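Hutodach Shared House
Minutes of the house meeting, January

Held in the downstairs kitchen. Started at 4 p.m. All rooms were represented except the attic room, which sent apologies.

1. Minutes of the last meeting

Agreed with one correction. The new hallway lamp came from Promberg, not from Tralau.

2. Money

The house account stands at $1,982 after the heating bill. The deposit on the Tralau storage unit has been returned and is included in that figure. No questions.

3. Sorting the small things

The house has been going through what came back from the storage unit. Clothes and books are done. What remains is the small stuff, and the blue and cream diamond quilt has been used as the place to lay it out. The meeting went over what belongs together:

– Smoking things: the red Double Happiness box and the red and silver Hongqiqu. These go in one lidded box on the top shelf of the hall closet, along with the dark brown carton.
– Soft toys: the lavender eggplant with the face goes to the basket in the front room. The beaded chain should be kept with it until someone says otherwise.
– Foam pieces: see item 5.
– The pale yellow basin goes back under the bathroom sink. It was suggested that it be hung up by the hole in the rim. There is no hook there at present.
– The cream-white gadget with the clear dome: no decision. It stays with the unsorted things until the next meeting.

Used tissues and wrappers are to be thrown out as people go along. A trash bag will hang on the door handle during sorting.

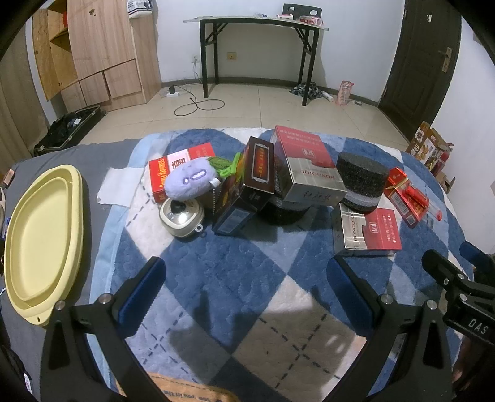

4. Storage boxes

Bedoya has lidded boxes in two sizes. The small size is deep enough for everything under item 3 apart from the basin. The meeting approved up to $40 for boxes and labels. Labels are to be written by hand on the short side, so they can be read when the boxes are stacked.

A request for clear boxes was discussed. Some people prefer to see what is inside – others would like the closet to look plain. Clear boxes were agreed for the top shelf only.

5. Foam pieces and smoking items

The black foam pieces with the gray band have been moved from room to room for more than three weeks. It was asked whether anyone is using them. Two people said they would like them kept. They will go in a box of their own, flat side down, with nothing heavy on top.

It was also agreed that cigarettes are not to be stored in the same box as the foam, which picks up smells.

The red and silver boxes should be put away first, before the next round of sorting. No smoking materials are to be left out in shared rooms afterward. 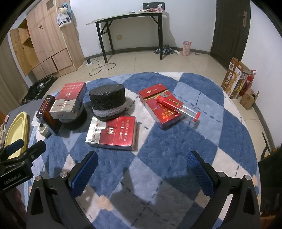

One resident objected that a high shelf is no use to anyone who can't reach it without the step stool, and asked for the middle shelf instead. After some discussion the top shelf was kept, and the stool will be moved into the hall closet.

6. The quilt

To be shaken out and washed on a cool setting when the sorting is finished. It should be dried flat if there is space.

7. Other business

The kitchen window still sticks. Promberg will be asked for a price.

Next meeting in February, same time, in the front room. Please bring any spare lids.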